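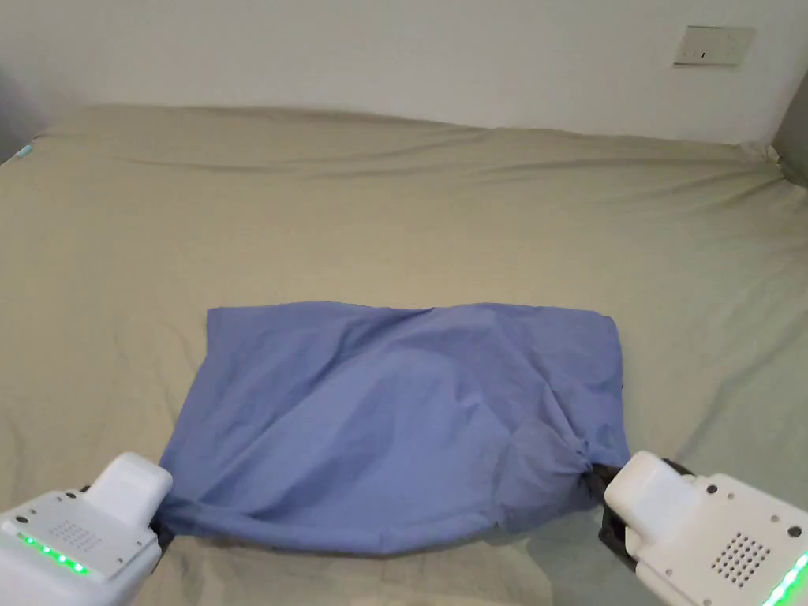 **Jekia Handling Group, Bedding Station**

# Truster hand grippers: setup and care at the bed station

This README covers the pair of hand-held grippers used for the cloth spreading task. It applies to both units unless a side is named. The recording software is covered in the Estrella repo.

## Station layout

- Bed with a plain fitted sheet. Khaki is the current default.
- One cloth per session. Blue is the reference cloth for calibration because it separates well from the sheet.
- White wall behind the bed. Do not hang anything on it.
- Head camera, worn by the operator. Both grippers must be in view when the arms are half extended.

The sheet does not have to be flat. Shallow creases are fine. Pull it again if a ridge is high enough to catch a jaw.

## Reference hold

Use this hold to check the jaws before each session.

1. Lay the cloth near the middle of the bed, long side across.
2. Leave the two far corners resting on the sheet.
3. Clamp one near corner in each gripper. Take enough fabric to form a gathered knot in the jaw.
4. Draw the near edge toward you until folds fan out from both corners.
5. Hold for a slow count of 9. Neither corner should creep.

If one corner creeps, swap the grippers left to right and repeat. A fault that moves with the unit is in the jaw. A fault that stays on the same side is in the hold.

## Startup

```
station up --pair truster
station check --jaws --lights
station zero --both
```

Run `zero` with the jaws closed and empty. Fabric left in the jaw shifts the closed position, and every width logged after that will be wrong.

The side strip should be green on both units before recording. If it is dark on one, reseat the battery and run `check` again. If it stays dark, pull the pair. Do not mix units from different pairs; the offsets are stored per pair.

## Settings

| Key | Value | Notes |
|---|---|---|
| `jaw_zero_left` | 121 | raw counts, closed |
| `jaw_zero_right` | 194 | raw counts, closed |
| `service_interval` | 500 | grip cycles |

The two zeros differ because the right jaw was rebuilt with a Noltico spring. Do not copy one value to the other side.

## Routine care

**Every session**

- Pick lint from the black jaw parts with tweezers. No compressed air.
- Wipe the white housing with a dry cloth. Keep liquid away from the perforated top face.
- Check that no screw stands proud of the housing. A raised head will snag thin fabric.

**Every service interval**

- Remove the jaw, clean the pivot, and refit.
- Inspect the pads. Replace both if either is worn smooth.
- Run `zero`, then repeat the reference hold.
- Enter the new zeros in `pair.yaml` and commit the file.

## Known issues

- White shells can overexpose in the head camera under the ceiling light. Leave exposure locked anyway, or the cloth color drifts between takes.
- The right jaw opens slower than the left after a long pause. Cycle it a few times before recording.
- `check --lights` passes if any segment is lit. Look at the full strip by eye.

## Changes

- September: right spring replaced, zeros updated, air cleaning dropped from the care list.

Maintainer: Nomvula Sithole. Report jaw faults in the station log with the pair name and the cycle count.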